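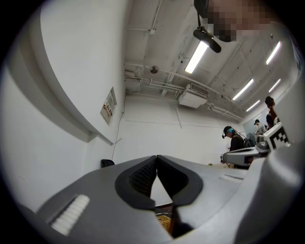 Shared equipment at Aravena Clinic must be disinfected between patients. Staff should wash their hands, put on gloves and take a fresh wipe from the Bastik dispenser. Smooth plastic needs a single pass. Textured areas, such as the fine diamond pattern inside the left finger pad or the raised ridges on the white strip, need a second pass with a new wipe.

Step 1. Wipe from the cleanest area to the dirtiest. Do not return to a finished area with the same wipe.

Step 2. Keep the surface visibly wet for 3 minutes – reapply if it dries early.

Step 3. Let the item air dry. Discard the wipe and gloves, then wash your hands again. 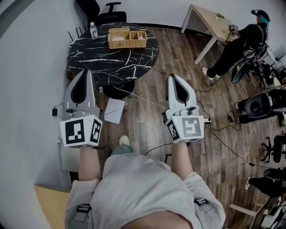

Hand-held grippers, one in each hand, with the user seated.

Record each cleaning on the Tresimia sheet. Opened wipe packs are discarded after 14 days. Completed sheets go to the infection control office each November.

Page updated 4 July 2026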